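Moved energy supplier last November and I've finally got the whole thing straightened out, so I'm writing it down in one place. Long thread. Mute if you don't pay a gas bill.

Background. I was with Reltis for 6 years. Never switched, never rang them, paid by direct debit and didn't look at it. The monthly amount went up to £109 and that was what made me open the app for the first time in ages.

The app said I was in credit. Quite a lot in credit. It also said my next payment was going up again, which I couldn't make sense of, so I downloaded the last 2 years of statements and sat down with them.

Nearly every gas reading had an E next to it. E is for estimated. I'd been sending electricity readings through and had assumed the gas went with them. It doesn't. They are separate boxes on separate pages.

So I went and read the gas meter. It's in the white box outside by the back step and you need the little triangular key. Mine was missing. A new one is a couple of quid from any hardware shop. Pliers also work if the lock isn't stiff.

The meter said 2,938. The bill had me well above that. I checked it again the next morning in daylight in case I'd misread a digit. Same.

If you're doing this yourself: write down the black numbers only and ignore the red ones, and ignore anything after the decimal point. Take a photo with the serial number in it as well. I was asked for that photo three separate times.

Rang Reltis. Long wait, polite person at the end of it. She took the reading, put a note on the account and said a corrected bill would come through. It did come through. It was the same bill with a new date on it.

Rang again. This time I was told the reading had been rejected automatically for being lower than the last one. Well, yes. The last one was made up by a computer. They said it would need to go to a different team.

What got it moving was putting it in writing. I used the complaints address from the back of the bill, not the chat window. Kept it short: account number, serial number, the reading, the date I took it, the photo, and what I wanted done. No history, no grumbling.

I had a proper reply after that, and a corrected bill that was correct. They offered to leave the credit on the account. I asked for it to be paid back to my bank and it was.

Then I switched. I looked at Binton and Nuvis. Binton was a bit cheaper per unit but had a higher standing charge, and I don't use much gas outside winter, so it came out dearer over the year. Work it out on your own usage. The headline monthly figure tells you very little.

Went with Nuvis, fixed tariff. The switch itself was dull. They ask for opening readings for both meters and you have a few days to send them. Send the same ones to the old supplier too. If the two don't match you end up with a gap or an overlap and back on the phone you go.

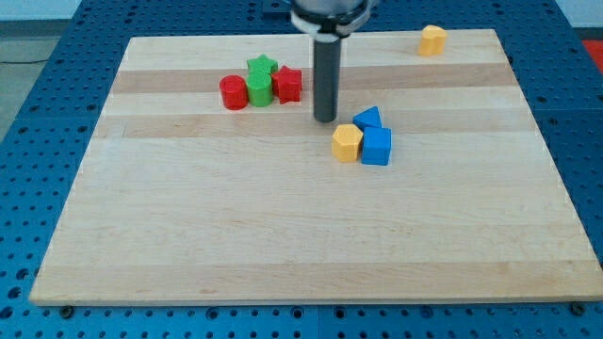 Since then I've done readings once a month, both meters, same evening. I keep them in a notebook in the kitchen drawer with the key taped inside the cover. Takes less time than the kettle.

A few people have asked about smart meters. I haven't got one. The signal is poor at this end of the road and next door's went back to being read by hand. If yours works, most of this thread won't apply, but have a look for the E anyway.

Also asked: can you change the direct debit yourself? With Nuvis, yes, there's a slider in the account settings. With Reltis I had to ring. I've set mine slightly over what I use in summer so there's something in hand by the time the heating goes on.

One thing I'd do differently. I cancelled the Reltis direct debit as soon as the switch went through and the final bill hadn't been issued yet. That set off a missed payment letter. Leave it running until the account is closed and the balance says nil.

Water next. That one is metered as well and the meter is under a cover in the pavement that I haven't managed to lift. If anyone knows what tool it needs, tell me.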